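8 jun 2020 — cuaderno de taller, cocina Daza

Empiezo tarde, apunto rápido y luego paso a limpio (o no).

Pendiente de la última vez: decidir dónde va cada cosa en la esquina. La L blanca nos da mucha encimera pero la esquina se come todo lo que se deja ahí. Cazos, tapas, botes. Se acaba cocinando en un palmo.

Medidas tomadas con la cinta buena:
tramo izquierdo, libre hasta la esquina: 1524 mm
fondo útil de encimera: 560 mm
hueco entre el fregadero y la pared lateral: 300 mm, justo para el escurridor pequeño, el grande no entra ni girado

El plano de Titavton daba otra cosa para el tramo izquierdo. Me fío de la cinta. Corregido a lápiz en la hoja, falta pasarlo al archivo.

Tiradores. Los de barra van bien, se agarran con la mano mojada. Una de las puertas de la esquina roza al abrir, muy poco, se oye más que se nota. Apretada la bisagra de arriba media vuelta. Sigue rozando. Otra media. Mejor. Dejarla asi y volver a mirar cuando haya cargado peso dentro.

Sellado detrás del grifo: repasado con Skistis transparente. El tubo estaba medio seco en la punta, cortar más abajo la próxima vez. No fregar nada grande hasta mañana. Puesto papel con aviso, el papel se ha caído dos veces, al final con cinta de pintor.

Limpieza encimera. La veta gris engaña, parece mancha y te pones a frotar como un tonto. Truco: pasar el dedo antes. Probado el limpiador Dresell diluido y sin diluir. Diluido suficiente. Sin diluir deja un velo que hay que aclarar, doble trabajo. Los azulejos imitando mármol igual, pero en las juntas sí que hace falta cepillo.

Reparto por zonas, versión de hoy:
— izquierda: cazo y tapa, nada más. Mango siempre hacia dentro, que luego pasamos con prisa y se engancha la manga
— esquina: botes de vidrio, los altos detrás
— fondo: verdura que se va a usar en el día. Lo que no se use, a la nevera antes de cerrar
— fregadero: una cubeta para lavar, otra para dejar. Esto no lo respeta ni el que lo escribe

Sobre la zona de fondo tengo dudas. El ajo suelto rueda y acaba donde quiere. Mirar si hay un cuenco bajo en el armario, que no tape el enchufe. El pimiento da igual, se queda donde lo pones.

Tazas: quedan mejor las cilíndricas lisas. Se apilan peor que las otras pero se lavan sin rincones y no bailan en la bandeja. Las de asa grande las bajaría al armario de la izquierda y sacaria solo cuando venga gente.
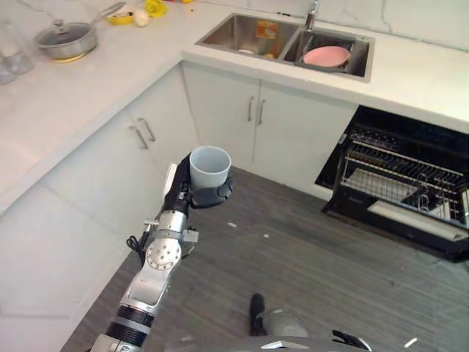 ¿Dónde guardamos los productos de limpieza, debajo del fregadero o en el armario de la esquina?
Debajo del fregadero, en una bandeja con borde por si gotea algo. El de la esquina se queda para cazos y tapas.

Comprar:
bandeja con borde, medir antes el sifón
cepillo de juntas, el actual ya no tiene pelo
topes adhesivos para las puertas, el paquete de 23 llega de sobra
cartucho Skistis, mismo tono

Sin resolver: el escurridor. Si va en el hueco de 300 la vajilla llana cabe, las ollas no. Otra opción es un paño doblado y secar a mano, que es lo que hacemos ya. Lo dejo abierto hasta agosto, cuando toca revisar toda la cocina con el plano de Titavton delante.

Ah, y las tapas de vidrio: nunca al canto contra los azulejos. Planas o puestas en su cazo.

Mañana: quitar la cinta del grifo, revisar el sellado, volver con la bisagra.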